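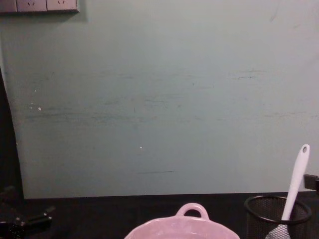
Week 7: Wear and cleaning of painted surfaces

Notes by Vira Tkachuk. Read before the practical, bring the Aubert chapter.

Sheen first. Matte paint = lots of pigment, less binder, rough at small scale. Scatters light, hides dents. Holds on to dirt though. Gloss = opposite, washes well, shows every bump. Eggshell sits in between, most corridors get it.

Scuff or scratch?
Scuff: material left ON the paint (rubber, shoe polish, pencil). Usually comes off.
Scratch: paint gone or pushed aside. Cleaning wont help, needs filling or touch up.
Burnish: matte paint rubbed till it shines. Looks like a stain from the side. No cure except repainting. Exam likes this one.

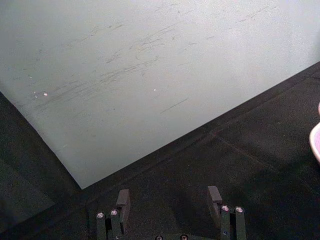 Faint scuffing on a pale matte surface.

Scrub test, short version. Panel dried 7 days, brush goes back and forth, count cycles till the coat breaks through. Clendard flat gave out at 80. Rirkley washable matte got up to 500. Same brush, same soap, so you can compare them. Hamia not tested yet, results in June.

Cleaning order, mildest first:
- dry cloth
- damp cloth, plain water
- drop of dish soap, rinse after
- melamine sponge, light pressure (its an abrasive!! will burnish matte)
Try a hidden spot before any of it. Work from the bottom up so dirty runs dont streak on dry paint.

Touch ups: same can if you still have it, old paint has faded so feather teh edges or do the whole wall corner to corner.

For next time: 2 paragraphs on why the binder ratio matters. Hand in on paper.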